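finished draft two of the time travel book last night!! thread about what changed, for the handful of you who asked (and the rest of you who are stuck with me)
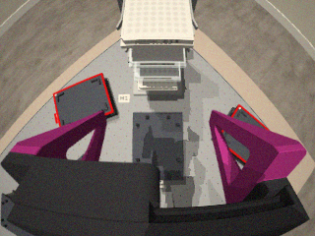 magenta fingers, gray speckled bench, seen from above

1/ quick recap if you're new. The book is called The Salt Clock of Rernis. Rernis is a harbor town that sits on a tidal island, and once a generation the tide goes out and a different century comes back in. That's the whole pitch. I've been trying to say it in one sentence for two years and there it is.

2/ draft one was 992 pages in manuscript. I know. I KNOW. Draft two is a lot shorter and I still think there's a chapter about rope that could go, but I love the rope chapter, so please don't tell me to cut the rope chapter.

3/ biggest change: Alen is now the main character. He used to be the ferryman who showed up in chapter four, said something gloomy about the weather and rowed off. Everyone who read it wanted to know where he rowed off to. So now we go with him.

4/ Alen is from the year 259. He has been in the wrong century for most of his life and he's pretty much fine with it – he likes the bread better. I had so much fun writing a time traveler who doesn't want to go home and gets annoyed when people keep offering to help.

5/ Veltar is still the villain, sorry to the person who wanted him redeemed. He's the harbor master who figured out he could charge people to come back from the past. A toll on your own lifetime! He keeps beautiful records. I want to shake him.

6/ I did give him a sister though. Shin wasn't in draft one at all. She walked in on page 232 while I was trying to fix a boring dinner and then she wouldn't leave, so I had to go back and put her in everything before that. If you've never had to add a person to 231 pages she wasn't in, I don't recommend it.

7/ (Shin is the best one. She steals the salt clock with a soup ladle.)

8/ big thank you to Špela Milošević, who read the first draft all the way through and sent me eleven pages of notes. One of them just said "why is it raining again" and she was right, it was raining in every single chapter. It now rains three times, and one of those is a plot point.

9/ stuff I learned about time travel rules, since a couple of you write it too: I had a four-page document of rules and the readers needed maybe two of them. You can't take metal through the tide. You can't meet anyone you've already buried. Everything else I cut or turned into things the characters argue about.

10/ the metal rule caused me a lot of grief, by the way. I'd forgotten about belt buckles. Also nails. Also the boat?? Alen's boat is now pegged and sewn together and I've read way too much about sewn boats. There's a bit of that in the rope chapter. Which is staying.

11/ the ending is different and I won't say how. In the old one everybody stood on the causeway and explained the plot to each other while the water came up. Now two of them stand on the causeway and one of them is lying.

12/ what's next: I'm letting it sit until March, then one more pass for dialogue. Veltar says "indeed" far too often. After that it goes out to 3 new readers who haven't seen any version, and I'll hide under the desk until they write back.

13/ a few people asked if there'll be a sequel. I have half an idea about Shin and a lighthouse in the wrong century, and I've been told very firmly by my household to take a nap first.

14/ oh and somebody asked how you say Rernis. RARE-niss. I've been saying it out loud to the cat for two years and it has never come up with another human until today, so if you've been saying it differently in your head, keep yours, I don't mind.

15/ okay, going to make dinner. If you've got a favorite time travel story where the traveler likes it where they ended up, please put it in the replies, I want to read all of them while I'm not allowed to touch mine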